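资料 > 桌面整理 > Grumeo > 自述文件

Grumeo：餐桌物品与散落的米

自述文件和数据说明

Grumeo 是一个关于餐桌物品的图片集。我们关心的是桌上的东西：托盘、盘子、沥水架、杯子、塑料盒、黑色垫子和垫子上的生米，以及这些东西在收拾的过程中放在什么地方。图片集共有 870 张图片，分在 49 种摆放里。其中 394 张带有文字说明，别的图片只有索引里的一行。

本文件由 Svatopluk Vrabec 写，Igor Procházka 检查过术语。中文不是我们两个人的母语。如果某个词用得不自然，请写信告诉我们，我们会在下一版里改。

目录里有什么

图片按摆放分文件夹，每种摆放一个文件夹。文件夹的名字是摆放的简短名字，用小写字母，不用空格。每个文件夹里有图片、一个索引表和一个说明文件。说明文件是纯文本，编码是 UTF-8。没有文字说明的摆放，说明文件也存在，里面只有一行“暂无”。请不要删除这一行，Scanlon 读到完全空的文件会停下来。

Scanlon 是我们用来检查索引的小程序。它看三件事：索引里的每张图片是不是真的存在，物品的名字是不是在词表里，同一张图片有没有写两次。它不看图片的内容，所以一个写错的物品名字，如果正好也在词表里，它是发现不了的。这种错误只能由人来找。

桌面和背景

这个说明文件里讲的摆放叫“米和托盘”。桌面是木头的，暖棕色，有条状的木纹，桌子后面是白色的墙。桌上没有桌布。我们选择没有桌布的桌面，原因是木纹在透明物品的下面也能看到，这对描述塑料盒很有用。

左边上方是一个长方形的透明塑料盒，没有盖子，右端有一个像小舌头的边。盒子里有一个小包，印着黄色、橙色等颜色。我们在词表里叫它“小包装”。包装里面是什么，我们不写，从外面看不出来。盒子的下方是一块黑色的方垫子，上面有一堆白色的生米，周围也有散开的米粒。
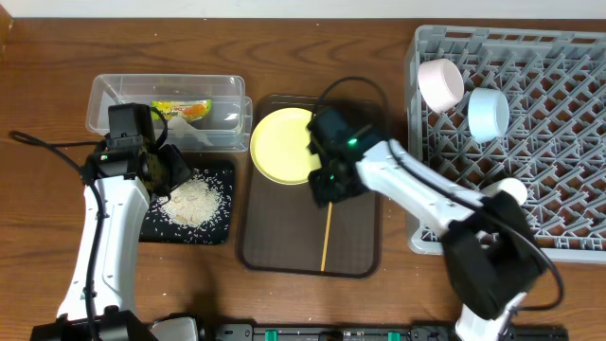 图一：“米和托盘”。盘子在托盘上，托盘里还有一根细木棍，右边的沥水架里有两个杯子。

关于木棍，我们讨论了很久。它看起来像筷子，但是只有一根，而且从这个角度不能确定。最后的决定是：索引里写“细木棍”，说明文件里可以写“像筷子”。如果您需要把它和筷子放在一类，请在自己的副本里改，不要改词表。词表同时给 Flarkach 使用，那边的图片里有真正成双的筷子，混在一起以后很难再分开。

盘子的颜色写“浅黄”。早先的版本里有时候写“黄”，有时候写“米黄”，还有一次写了“奶油色”。Igor 认为“米黄”在这种摆放里特别不方便，检索“米”的时候会把盘子也找出来。这个意见是对的，所以现在统一写“浅黄”。旧的写法保留在词表的“别名”一栏。

托盘写“深棕色长方形托盘，有边”。托盘的材料不写。它的表面有细的纹理，看起来像编织的，但是我们不愿意根据纹理写材料。同样的原则也用在垫子上：只写“黑色、方形”，不写布、橡胶或者别的词。只有沥水架和透明盒子写“塑料”。

米为什么难写

米是这个图片集里最麻烦的物品。一个盘子有边界，一个杯子也有边界，但是一堆米没有。堆的中间很清楚是“堆”，垫子边上的一粒也很清楚是“散粒”，可是两者之间有一个区域，每个标注的人都画得不一样。

我们现在的规则如下。

只要米粒互相盖住，看不到下面的黑色，就算“堆”。能看到每一粒，粒和粒之间有黑色，就算“散粒”。中间的区域归给“堆”。这个规则不完美，但是两个人分别标注以后，结果比较接近。

米粒的数目不写。有人写信问能不能提供，我们试过一个下午，后来放弃了，重叠的部分没有办法数。

米的品种不写。索引里有“白色”和“生米”这两个词，够用了。

散粒的位置用垫子来说，比如“垫子右边”“垫子下方”。不要用桌子来说，垫子在不同的摆放里会换地方。

托盘上的浅色小点是另外一个问题。有的图片里，棕色的表面上能看到几个很小的浅点。它们可能是米粒，也可能是别的东西，比如碎屑或者反光。我们写“浅色小点”，不写“米”。请您在统计的时候也这样对待它们。

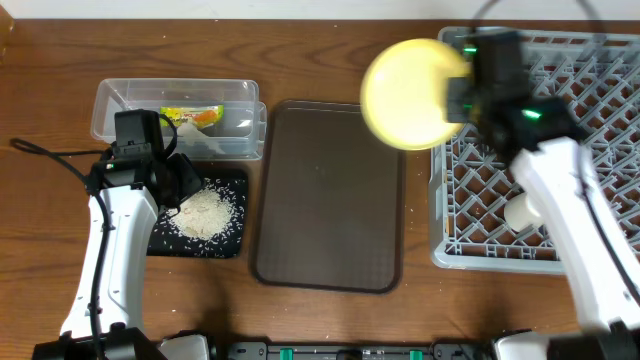 图二：同一种摆放，盘子不在托盘上。托盘表面只有几个很小的浅点，垫子上的米偏向右半边。

图一和图二的号码不表示时间的先后。索引里也没有“之前”和“之后”这样的栏。如果您的工作需要顺序，请不要从图片里猜，一个盘子既可以拿上来，也可以拿走，单独的一张图片看不出是哪一种。

沥水架

沥水架是灰色的塑料架子，壁上有斜的、交叉的条，中间形成菱形的孔，透过孔可以看到木头桌面。它在桌子的右边。

标注沥水架的时候，请画它的外边，孔不用去掉。我们知道这样会把一些桌面也算进去。早先有一版把每个菱形孔都去掉了，花的时间太多，而且边缘很不整齐，没有人愿意用。

架子里的物品单独标注，并且在“所在”一栏写“沥水架”。杯子放在里面就写“杯子，所在：沥水架”。杯子如果只能看到一部分，也要写，在“可见”一栏填“部分”。不要因为架子的条挡住了杯子，就把一个杯子写成两个物品。每个物品最多可以有 4 个标签，多出来的请写在说明文件里。

Jondach 格式的索引里，“所在”一栏叫“容器”。两个词的意思一样。我个人觉得“所在”更好，垫子不能算容器，但是米确实在垫子上。转换的时候 Scanlon 会自己换名字，您不用手工改。

近处的图片

除了看到整个桌面的图片，每种摆放里也可以有近处的图片。近处的图片只显示很少的东西，常常一个完整的盘子或者架子都看不到，所以规则要简单一些。
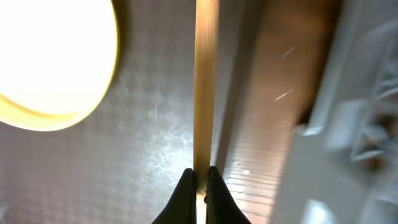
Svatopluk Vrabec

写近处图片的时候，我请大家先写形状，再写颜色，最后才考虑名字。这一张的中间是一根很细的、金色的直杆，从上到下，下端附近夹在两个黑色的指尖之间。它的颜色可以说是暖的黄铜色，也可以说是浅木色。只看这一张，我不能决定，所以索引里写“细杆，金色”，材料一栏空着。

有同事问，为什么不直接写“细木棍”，和图一用同一个名字。我的回答是，图一里的木棍在托盘上，旁边有盘子，大小和样子都比较清楚，而这一张里没有这些帮助。如果我们根据别的图片来填这一张，那么读索引的人就不知道哪些内容是从图片里看到的，哪些是我们推测的。两个名字不同，在这里没有关系。词表里有一栏叫“可能相关”，推测可以写在那里，并且加一个问号。

左上方很亮的圆形写“圆形亮光”，旁边的一圈暖黄色不另外标注。灰色的表面写“灰色平面，有细纹”，不写它是什么。亮光很强的图片，颜色只能当作参考，我们没有调整过亮度，也不建议在标注以前调整。

标注的步骤

先打开文件夹里看得见整个桌面的图片，从左到右把大的物品写一遍。塑料盒、垫子、托盘、沥水架是大的物品。

然后写放在大的物品里面或者上面的东西：小包装、米、盘子、细木棍、杯子。这些东西都要填“所在”。

再写浅色小点、反光和看不清楚的部分。塑料盒的底部有时候有一片发白的地方，有的图片里像皱的东西，有的图片里像一层雾。请写“发白部分”，不要替它选一个解释。

最后打开近处的图片，按照上面一节的方法写。

写完以后请休息一下再检查。我们发现，马上检查的人几乎总是同意自己，过一个晚上再看的人会改几个地方。

词表里容易弄错的词

盘子和托盘：盘子是圆的，浅黄色；托盘是长方形的，棕色。有的工具用一个词翻译两种东西，请看清楚。

垫子和托盘：垫子是平的，没有边。米在垫子上，不在托盘里。

盒子和小包装：盒子是透明的大容器，小包装在盒子里。不要把“包装盒”写进索引，这个词两边都像。

架子：请写完整的“沥水架”。只写“架子”的时候，Scanlon 会给出警告。

一堆和一块：米用“一堆”或者“一粒”，垫子用“一块”，托盘用“一个”。这一条是为我们这些学习中文的人写的，Igor 要求保留。

适合做什么，不适合做什么

这些图片适合用来练习描述桌上物品的位置和关系，比如“盘子在托盘上”，也适合用来比较散粒和堆的不同标注方法。我们自己还用它来检查说明文字里有没有多写的内容，也就是图片里没有、可是写的人觉得应该有的东西。

它不适合用来估计米的重量、份量或者干净的程度。它也不适合用来学习各种厨房的样子，“米和托盘”只有一张桌子和一面白墙，变化很少。

图片里看不见的面，我们一概没有写。比如盘子的背面有没有花纹，小包装的另一面印着什么，都请当作不知道。

已知的问题

有些旧的索引行里，“深棕色”和“棕色”混着用。同一个托盘在不同的图片里亮度不同，标注的人就选了不同的词。八月的那一版里我们只改了一部分。

有几个说明文件的标点是半角的，不影响阅读，但是按句子切分的时候会出问题。

“可见”一栏里有时候写“部分”，有时候写“一部分”。两种都算对，请在读取的时候合并。

Flarkach 的词表里还有“饭”这个词。在 Grumeo 里请不要用它，我们这里的米是生的。

怎样提意见

请写出文件夹的名字、图片的名字和您建议的词，最好再写一句理由。如果是关于中文表达的意见，也请给一个完整的例句，这样我们比较容易学会。小的修改 Igor 会直接合并，改动词表的建议需要我们两个人都看过，所以会慢一些。

联系：Grumeo 维护者 Svatopluk Vrabec、Igor Procházka | © Grumeo | 返回顶部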